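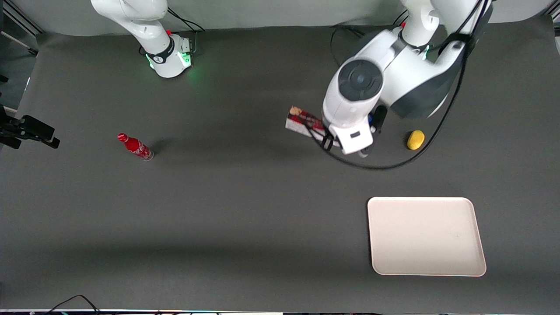

Melaniia Vakulenko

Call for participants: legibility of printed medicine leaflets

Killine is recruiting adults for a study of how type size and line spacing affect the reading of patient information leaflets. The work is carried out for Zovik, a printer of folded inserts, and will inform the next revision of its house layout rules.

Who can take part

Applicants must be aged 18 or over and read English fluently. Those who wear glasses or contact lenses for reading are eligible and should bring them. We particularly need readers over 60, who were under-represented in the pilot. People who work in pharmacy, nursing or print design cannot be included, nor can anyone who took part in the February pilot.

What is involved

Each participant attends one session lasting 60 minutes. You will read five leaflets of 300 words each, set in different layouts, and find given items of information in them, such as a maximum dose or a storage instruction. Reading time and the location of each item on the sheet are recorded. A short near-vision check comes first. The leaflets describe made-up products and no medicine is taken.

Sessions are held at the Mallari building, second floor, between 9.30 am and 6 pm. There is a lift. Street parking is limited to two hours.

Payment

Participants receive a 60 pound voucher at the end of the session. Travel within the city is refunded on production of a ticket. If you withdraw part-way through, travel is still refunded.

Data

Results are stored under a participant number. Names and contact details are held separately and deleted when the final report is issued. You may ask for your results to be removed at any point before then.

How to apply

Write to Ihor Savchuk at the Killine study office, giving your age, your first language and the times of day that suit you. State whether you need large-print consent forms. We have 200 places, filled in order of receipt within each age band. Questions about the vision check should be addressed to Daryna Hrytsenko at the same office.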